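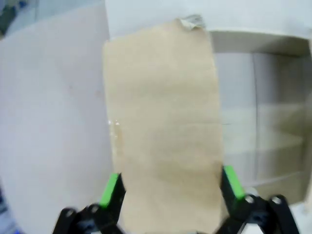
# The Sendex Prorberg album, one wedding season on

I've been photographing weddings and engagements in and near Sosthorpe long enough to have strong feelings about albums, and my feelings for years were that most of them cost too much and fell open at the wrong page. So when Godelieve Michiels, who shoots the same sort of country weddings I do, kept going on about the Prorberg from Sendex, I ordered a sample in March mainly so that I could join in the conversation. I've now put 31 couples' pictures into one, and I think that's enough to have an opinion worth sharing!

It's a lay-flat album, a little larger than a dinner plate, with a linen cover and thick pages that don't bend when you lift them by a corner. You can have up to 102 pages, though I'd gently talk any couple out of that (it gets heavy on the knees, and grandmothers do like to have an album on their knees). Mine usually come out at less than half of that, and the story feels better for it — getting ready, the walk in, the hugs afterwards, the speeches, a good long stretch of dancing.

The printing is what won me over. Skin looks like skin. I had a late evening wedding in a barn, all candles and very little else, and I was dreading how those pictures would come out on paper, because my last supplier turned everything of that kind into brown soup. The Prorberg kept the glow on the bride's face and you could still make out her dad behind her, having a quiet cry into his napkin. She rang me up about that page.

Whites are a touch warm. I rather like it, but if you edit very cool and clean you'll want to order a test spread first and adjust from there. I also find the black cover shows every fingerprint, so I've stopped offering it and steer people to the oatmeal or the sage.

Now the grumbles. The design software is slow, properly slow, and once I'd loaded 639 pictures from a two-day wedding it simply sat there while I made tea, drank the tea and washed up the cup. I now narrow things down to 400 before I go anywhere near it, and it behaves. It also has a habit of snapping faces into the centre fold if you let it arrange the pages for you, so please don't let it. Lay them out yourself with some music on. It's one of the nicer evenings of the job, I think, going back over somebody's day like that.

Delivery has been steady, apart from one parcel that went to Vandenberghe, the florist two doors down, and stayed there for a week under the ribbon. Customer service answered my emails kindly and replaced a cover with a crooked stitch without any fuss.

It isn't the cheapest album going, and for a short engagement session I'd still choose a small softback or a box of prints. For a whole wedding, though, I'd pick it again, and I've already put in my order for next season's samples in sage.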